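Two Arms on One Rail
A shared workshop in Levanside sorts toy bricks by colour, one build decision at a time
By Aleksandra Jabłońska

The brick-sorting cell at Levanside sits against the back wall between the bandsaw and the sink. It went together over one winter on a budget of $2000, and Teodor Wieczorek, who kept the receipts, says the last $62 went on cable ties and a better crimping tool. The brief was modest: two small arms, a table, three bins, and bricks that end up in the bin of the right colour.

Levanside members call the cell Manalo. The arms are a matched pair bought as kits, assembled on site and bolted to a common length of aluminium extrusion along the front of the table. Everything else hangs off that rail, including the controller boards, which are mounted low under each base so the status lights can be read from a stool.
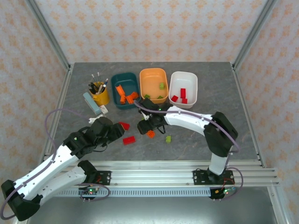

The rail

Most two-arm builds at hobby scale put each arm on its own plate, clamped to whatever bench is available. Maja Stępień, who drew up the frame, started that way and gave it up after a fortnight. The clamps crept. Each time an arm braked hard its base moved a fraction of a millimetre, and the transform between the two arms had to be measured again.

With both bases on one extrusion, any movement is shared. The spacing is set once with a steel rule, the bolts are torqued, and the calibration routine only has to find the table. Stępień spaced the bases so that the work areas overlap in the middle third of the bench. Outside that zone each arm can run at full speed. Inside it, one arm holds a software token and the other waits.

The token is crude, and it costs time. In March the group logged 900 picks with it switched on and found the waiting arm idle for long stretches. A finer scheme, which would check the swept volume of each move, has been written but runs only in simulation so far. The case for it is easy to make from a camera on one gripper, where the other arm can take up half of the view. 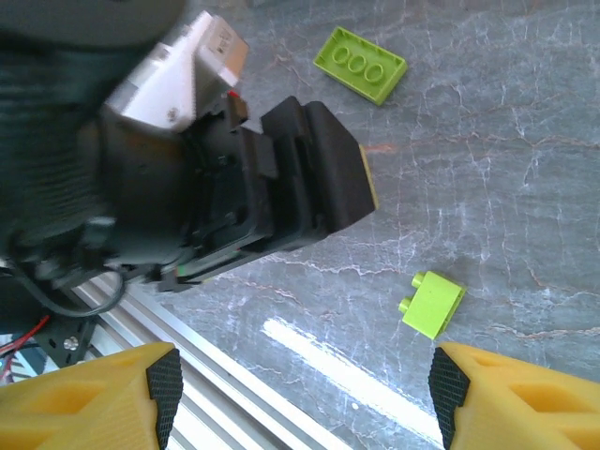
Levanside Shared Workshop – Automation Group

Fingers and pads

The printed fingers are in their fourth version. They are bright yellow, a choice made for the cameras: the software has to find its own fingertips in the picture, and none of the sorted bricks is yellow. Recesses in the body keep the print light. The black textured pads on the inner faces are separate parts and can be changed without reprinting the finger.

Hamisi Mbwambo designed the pads after the first set polished themselves smooth. His rule for the replacement was that it should grip a brick by any two opposite faces, studs included. A stud gives the pad a small contact patch and a tendency to roll, and the early failures were nearly all of that kind. The current texture is coarser than he wanted, but it holds.

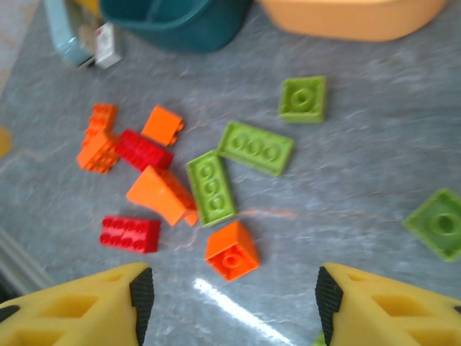 Perception remains the slow part of the project. Declan Bunting runs it on a second-hand desktop under the bench, using a segmentation model trained on pictures taken by the wrist cameras. Colour is the easy half. Orange against red needs care when pieces overlap, as they do in the heap on the left, and the thin bright streak of reflection across the tabletop was read as an object until he added it to the training set. Orientation is harder. A brick lying with its hollow side showing presents round sockets where the model expects studs, and the best grasp differs between the two. Slopes are worse again, with one broad face at an angle the pads dislike.

Bunting's answer was to stop asking for a full pose. The model returns a colour, a centre point and one grasp angle, and the arm goes in with the fingers wide. If the motor current says they have closed on nothing, the arm backs off and looks again, up to 9 times before the piece is skipped. Skipped pieces stay on the table for a person to deal with.

The bins themselves are ordinary household plastic. Their positions are typed into a text file by hand, and a bin that has been bumped will be missed. Wieczorek wants printed locating corners on the table. Stępień would sooner have the cameras find the rims, and the matter is unresolved.

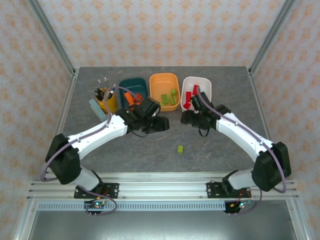 Can the same layout be built with cheaper arms?
Cheaper arms will do the job if the wrist can repeat a position to within a couple of millimetres. Spend the savings on the rail and the mounting plates, and leave room underneath for the wiring.

The next job is cable routing. The leads are tied loosely along the arms at present, with enough slack for the full range of motion, and that slack can drift into the work area. Mbwambo has a clip in draft that would hold it closer to the elbow. After that the group intends to try handovers, with one arm turning a brick over in the air and passing it to the other.

Recent features
A Flokum lathe, rebuilt from the bed up
The Ukeck tool library moves to bigger rooms
Dust extraction for small sheds
Winding your own transformers
Letters: more on metric threads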